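Ticket 664: Episodes of "Bellamy" play out of order, season 2
Product: Plavik streaming app, living room TV version
Status: Solved

First post, 8:40 pm
Hi team! I'm totally hooked on Bellamy and was so excited to start season 2, but the app jumps from episode 3 straight to the finale. I backed out the second I saw the title card, so no spoilers yet, phew! My phone plays everything in the right order. It's only the TV app.

Tried so far:
Restarted the TV — no change
Signed out and back in — no change
Turned autoplay off — works, but I have to pick each episode by hand 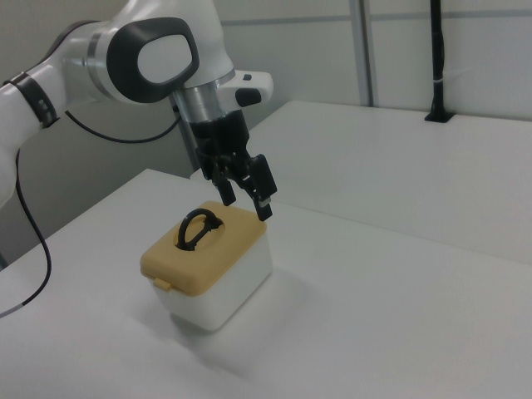
White arm over the table, small lidded container near the middle.

Support reply, 9:15 pm
Great show, and thanks for such a clear report! Could you send us the app version and tell us if any other series does this?

Update, 9:32 pm
Version 158. I let two episodes of Dunivari run and they went in order, no trouble at all. Then I tried Allier, the space drama, and it skipped just like Bellamy did! Both have a bonus episode listed at the end of the season, and Dunivari doesn't. 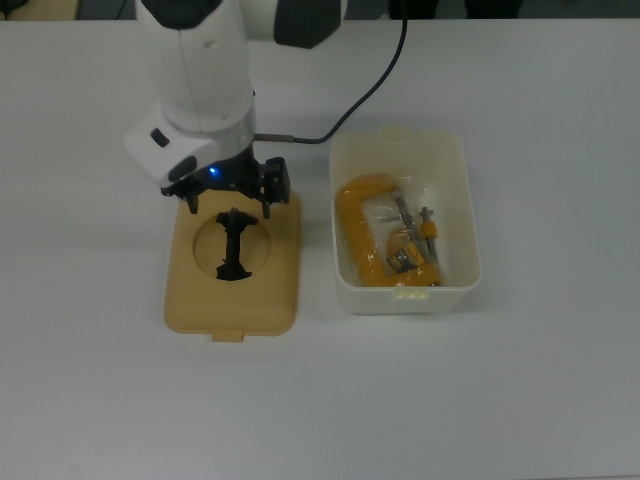
So my guess is that the bonus episode is throwing off the count.

Support reply, 10:05 pm
Wonderful catch! The bonus entries had the wrong episode number in our TV listing. We've fixed both shows. Please clear the app's saved data and try again.

Update, 10:20 pm
Episode 4 came up right after 3! Thank you so much — I'm going back to the couch now.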